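16 October 2020
By Mariama Kpodo, press office

Uramitz opens equipment planning service for firms buying their first robots

Uramitz has today opened a planning and budgeting service for small and mid-sized firms that want to buy automation kit but have not done it before. Bookings open now. First places start in March.

The service is called Covorik. It covers the part before the order goes in – what to buy, how much of it, what it costs to run, who looks after it. Uramitz does not sell hardware and takes no commission from those who do.

"We kept meeting firms with a quote in one hand and no idea what else they would be paying for," said Yusri Ngau, head of planning at Uramitz. "The arm is on the quote. The grippers, the spare fingers, the table it stands on, the hours of somebody showing it the job – mostly not. Then the money runs out halfway."

Covorik runs for 8 weeks. Clients get a site visit, a written list of tasks ranked by how hard they are to automate, and a budget split in 2 parts: one for buying, one for keeping the thing going. The second part is the one firms tend to leave blank. Staff time goes in there, as do repairs, software renewals, insurance and storage.

Training data gets its own line in the budget. Many newer systems learn a task from people doing it by hand first, with hand-held grippers and worn cameras, and that takes floor space, kit and paid hours. Uramitz asks clients to price those hours before they price the robot. Set-up time between tasks is counted too, and so is clearing away afterwards.
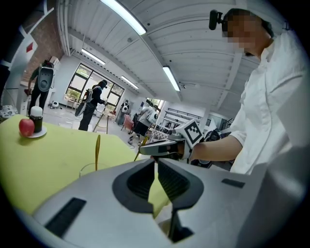
Does a firm need to know which robot it wants before it signs up? Most don't, and it is easier if they haven't settled on one, because the task list comes first and the choice of machine follows from it.

Two firms have been through the service ahead of today's opening. Sotelo, which packs dry goods, came in wanting one large machine for the end of the line. It left with a plan for smaller units bought in stages, and has put off the large one untill the next budget year.

"I'd have signed for the big one," said Hermenegildo Huerta, operations manager at Sotelo. "We hadn't looked at the doorway. It wouldn't of gone through the doorway."

Dretex, a maker of kitchen fittings, used its plan to decide against buying for now. It will hire instead and look again after a full season of orders. Noemí Contreras, finance lead at Dretex, said the running costs sheet was the page her board spent longest on. "Hiring costs more per month. We can stop it, though. That mattered to us this year."

Places are limited. Uramitz will take firms with up to 200 staff in the first round and will give priority to sites that have no automation at all. Larger firms can ask to go on the list for later rounds – no dates for those yet.

A shorter version, on paper only and without the site visit, is open to workshops and start-ups. It uses the same budget sheets. Applicants fill in a form of 100 questions, most of them tick boxes, and get a written reply with a suggested spend and a list of things to ask suppliers. Hnat Tkachenko, who wrote the form, will run phone sessions for anyone stuck on it.

Fees depend on site size and are sent on request. Travel is charged seperately.

For bookings, fees or interviews with Yusri Ngau, contact Mariama Kpodo at the Uramitz press office.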